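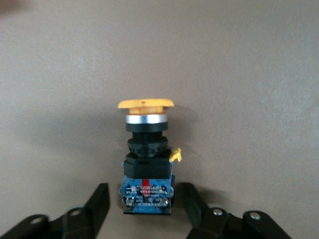 Chapter 9
Do Warnings Work?

Most books on consumer safety take it for granted that a warning label makes a product safer. This chapter asks you to hold off on that belief for a while. A label is cheap to print, it pleases lawyers, and it lets a company say it did something. Whether anyone reads it is a separate matter, and the evidence is thinner than you might expect.

Take the Kuruseo space heater. After complaints about scorched curtains, the maker added a second label to the cord and announced that the problem had been dealt with. Complaints did fall. But the label went on in April, when people were putting their heaters away for the year. Tanveer Warraich, who went back through the complaint letters, found that only 2 of the 12 writers remembered seeing any label at all.

Warraich's own study has its weak spots. Twelve letters make a small pile, and people who write to complain may not be much like people who don't. Keep that in mind when his work is quoted later on, including by us.

We start with what it means to notice a warning, then turn to what it means to obey one. The Zuteo and Gridau cases, often taught as success stories, are covered in the second half. Before reading further, write down the last warning label you remember reading and what you did about it. You will need your answer for Exercise 2.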